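Sourdough, month three

I started baking bread in March, mostly to stop paying for it. The bakery in Brindmont closed and the next closest one is 12 miles away. Theresia Camenzind gave me some of her starter in a jam jar and told me to feed it every morning.

My first loaves were flat. I was using 500 grams of flour and far too much water, and I baked them before they had risen enough. Cutting the water back helped more than anything else I tried.
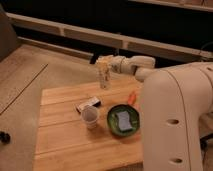 I also stopped going by the clock. The recipe said four hours for the first rise, but my kitchen is cold until noon and it takes closer to seven. Now I mix the dough at 6 a.m. and check it after lunch. If it has grown by half, I shape it. If not, I leave it alone.

Flour made some difference too. The store brand works fine. Hubert Zaugg swears by the whole rye from the mill in Mesen, so I bought a small bag and swapped in a few spoonfuls. The crust came out darker and the bread kept an extra day. More than that and my husband won't eat it.

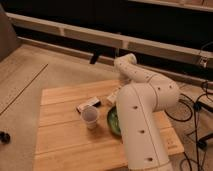
What I do now

Feed the starter the night before. Mix flour, water and starter, wait half an hour, then add the salt. Fold the dough 3 times during the first couple of hours. Shape it, put it in the fridge overnight and bake it in a covered pot first thing.

The overnight rest was Theresia's idea. It tastes better that way, and cold dough is easier to score - mine used to drag under the knife.
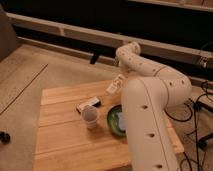 I still get a bad one now and then. Last week I forgot the salt and we ended up using the whole loaf for breadcrumbs. There are two bags of them in the freezer, so it will be meatballs for a while. Next I want to try rolls, with the same dough and a shorter bake.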